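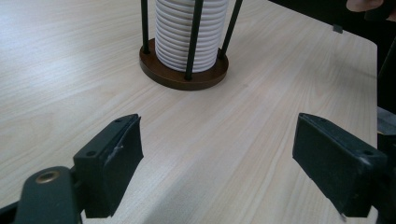 Why does a robot gripper pull two cups from a nested stack when it was told to take one?
Nested cups hold each other by friction at the rims, and a gripper that squeezes below the top rim presses the inner cup against the next one. Grip height matters more than grip force.

Brerden Workshop Tips: Cup Handling
2022-02-22

These notes come from the single-cup trials on the Molitance bench. The policy was trained on hand-held gripper demonstrations and then run on the arm. The final training set held 663 demonstrations.

Grip height. Close the fingers on the top cup only, just under its rolled rim. In the first round the demonstrators gripped lower, and the policy copied them. Double picks came to 32 in that round. After the demonstrations were recorded again with the higher grip, the count fell to 3.

Lift. Pull straight up until the cup clears the one below it, then move sideways. A tilted pull jams the rims and can drag the dispenser across the table.

Dispenser. A round base with upright rods keeps the stack from leaning. Approach through the gap between two rods. Turn the base between demonstrations so that the policy does not learn one rod position. We left it fixed in the Brunton set, and the policy failed whenever a rod stood in the approach path.

Stack height. Vary it. A policy trained only on full stacks closes on air once the stack is low. Take cups off by hand between runs and record the level in the log.

Table. Pale wood gives good contrast with a dark base and poor contrast with white cups. Dim the lamp if the rims wash out.

Finger pads. Wipe with a damp cloth and let dry before recording. Check the screws at the start of each session. Replace both pads together; a new pad paired with a worn one twists the cup as it lifts.

Scoring. A pick counts as good if one cup leaves the stack and is set down upright. Crushed rims are logged separately. The Pretard script does not detect them, so check by eye.

Paper cups have not been tested in damp conditions. Those runs are planned for March.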